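Setting Up a Can Pick in the Dreltska Tabletop Pack

Tested with the Komance two-finger gripper model, October build

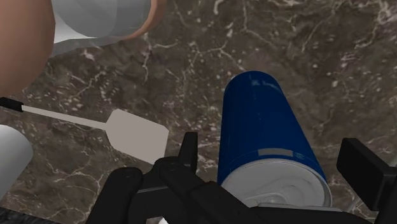

Wrist view of the can task, with a gap on either side of the can before the fingers close.

Dreltska is a paid add-on of simulated tabletop tasks. It comes with object models, counter surfaces, and a small set of grippers. I used it for 12 weeks on a grasp planner and wrote down the setup as I went. The vendor's guide covers installation well enough but skips most of what follows. You will need a working license, the Komance gripper file, and basic comfort with a config file.

1. Load the task

Open the task browser and choose the marble counter. Add the can from the object list, then turn on the clutter option. A bare counter makes the planner look better than it is, so leave clutter on from the first run. In the run shown, a spatula lies on the marble to the left of the can, with its blade reaching close to the central joint of the gripper.

Set the random seed to a fixed value for now. I used 21. You can release it in step 5.

2. Check the wrist camera

Switch the viewer to the wrist camera. Both finger pads should be visible with the gripper open. If one is missing, the camera mount has loaded with the wrong offset. Delete the cached mount file and restart the viewer. Changing the offset by hand works until the next update, which overwrites it.

Do not rely on label text for object recognition at this range. The markings on the blue can are too blurred to read in the wrist view. The texture setting labeled High did not change this enough to matter on my machine.

3. Set the approach

Open the approach panel and enter the following:

Approach mode: straight
Speed: low
Stop before contact: on
Finger opening: full

Run the approach once and let it stop. Look for marble between each pad and the side of the can. The two gaps do not have to match, but neither should be closed. If a pad overlaps the can, move the target sideways in small steps and run it again. The rotation control is coarse — use the number field instead of the slider.

A can on its side needs more care than a standing one. The default target is written for a standing can, and the pack does not switch it for you. Select the lying preset under Object Pose before you adjust anything else.

4. Check the lower links

Most of my failed runs came from the linkage and had nothing to do with the pads. Turn on collision display and watch the joints on the side nearest the clutter. The planner checks the pads by default and ignores the links until Full Body is selected. This setting resets every time a new object is loaded.

5. Close and record

Set the closing force to the lowest value, close the fingers, and raise the target slowly. If the can slips, raise the force one step at a time. When one seed runs cleanly, release the seed and start a batch. My batch was 4,000 runs, of which 1,398 were stopped by the link check before closing. Tariq Satti repeated the batch with the pads-only check, and the log became much harder to use, with link contacts filed under general errors.

Notes on the product

The object models are good and the contact behavior is steady. The export tool is weak. It writes one file per run and has no merge command. Janevski, the cheaper pack I used before, merges its logs but has fewer surfaces. Buy Dreltska if you need clutter and can write your own merge script. The trial license includes the marble counter but locks batch mode, so steps 1 through 4 can be tested before paying.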